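Paddle Board FAQ - Berkside Rentals
Last updated 10/08/2023

Quick answers to the stuff we get asked at the counter. If yours isn't on here, call the shop or come by.

Do I need experience?
No. Most people are standing up inside the first session. Start on your knees, get a feel for it, then stand. Flat water helps a lot so go early, before the wind picks up.

Which board should I get?
The Poton if you're new. Wide, stable, slow. The Limero is longer and narrower, tracks better, tips easier. If you've been out a few times and want to cover distance, get the Limero. Can't decide? Take the Poton, swap at the counter if there's one free. No charge for the swap.

Can two people go on one board?
One adult and one small kid on the Poton, yes. Two adults, no. Weight limit is printed on the tail and we do stick to it.

Can I bring my dog?
Yes. Dog needs a vest, we have 2 sizes to lend. Trim the nails first please, the deck pads are not cheap.

How much air in the inflatable ones?
Goes by the number on the valve, it's different for each board. Pump until it's hard, then keep going. A soft board bends in the middle and you'll hate it. The first half is easy and the second half is a workout.
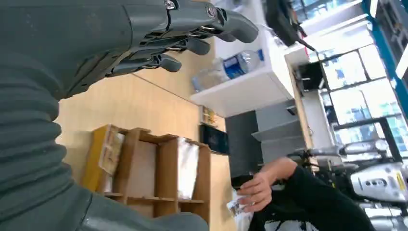
How do I store my own board over the winter?
Rinse it with fresh water, dry it all the way, both sides, fins off. Inflatables can stay a little bit inflated if you have the room, otherwise roll them loose. Don't fold on the same lines every year. Keep it out of the sun and away from the heater. The small stuff is what gets lost, so put fins, leash, pump hose and the repair kit together in one spot. An open wooden shelf unit split into compartments is perfect for that, one compartment per board, and air gets to everything. Closed plastic bins hold the damp and your leash will smell by spring.

Do you store boards for customers?
Yes, December on. Ask for Eliseo Zepeda, he does the sign up. Space is limited and goes to season pass people first.

Do I have to wear a life vest?
Kids, always, on and zipped. Adults need one on the board at minimum. Included with every rental. So is the leash, and the leash is not optional.

What if the weather turns?
Lightning or strong wind and we close the water. You get a credit for the time you didnt use. Rain by itself, we stay open.

Where do I put in?
The ramp at Contreras beach, left of the swim ropes. Stay outside the ropes. Parking is tight after lunch on weekends.

Do you do lessons?
Yes, Máté Gulyás teaches them. Max 6 people in a group. Bring water, a towel and shoes you can get wet. Book ahead, they fill up.

I got a hole in my board, can you fix it?
Small ones, usually yes. Pinhole or a cut on the deck, same week. Seam leaks take longer and sometimes its not worth it on an older board. Bring it in dry and clean, with the pump if you have it.

Lost a fin in the lake?
Happens alot. Spares for both models at the counter. If it was a rental board tell us when you bring it back, don't just leave it on the rack.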